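Home office forum > Storage and filing
Thread: Low cabinet, blue file box, doors that eat the whole aisle

cuc_tang
OK so I finally started on the low cabinet in our office at Bundville. It's a light wood thing with two doors and one shelf across the middle, and I've got a blue plastic file box with a label pocket that I still haven't written anything on. Do I put the box inside on the shelf, or let it live on top where I can grab it? I keep going back and forth!

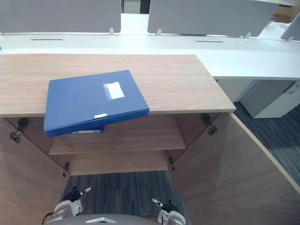

My feeling is inside, because the top always turns into a dumping ground (mail, cups, my scarf). But then I'm opening both doors every time I want one invoice, and they swing out really wide.

omar_m
Inside. Middle shelf, spine facing out, done. And write the label first, or in June you'll have five blue boxes and no clue what's in any of them.

kavanagh98
Gonna disagree with Omar. If you use it every day, keep it on top. I had all my Marchal paperwork behind doors for a year and just quit filing. It went in a pile on my chair instead.

omar_m
That's a you problem lol

cuc_tang
Ha, I am also a pile on the chair person, so I feel seen. Other question: the floor. Part of ours is gray striped carpet tile and part is pale wood-look stuff, and I might slide the cabinet over while it's still light.
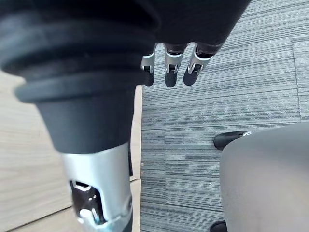

Would you put it all on the carpet or all on the smooth part? I'm scared of it straddling the two and the doors going crooked.

haruto.n
All on one surface, whichever you pick. Mine sat half on a rug and one door rubbed until I moved it. You can tweak concealed hinges with a screwdriver, but do that after it's in its final spot.

kavanagh98
Carpet for me. Smooth floors show every scuff.

omar_m
And carpet gets dents. Felt pads on the smooth side, I've used the same pack for ages.

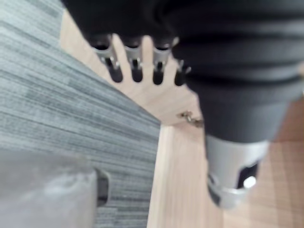 Also measure the door swing before you move anything. Tape it out on the floor and walk past it with a coffee.

cuc_tang
Love the tape idea, doing that tomorrow! Leaning carpet, box inside, sorry Aidan. Does anyone know if regular file box labels fit those little clear pockets, or do I have to cut them down?

haruto.n
I just cut index cards to size. Pencil, so you can change your mind.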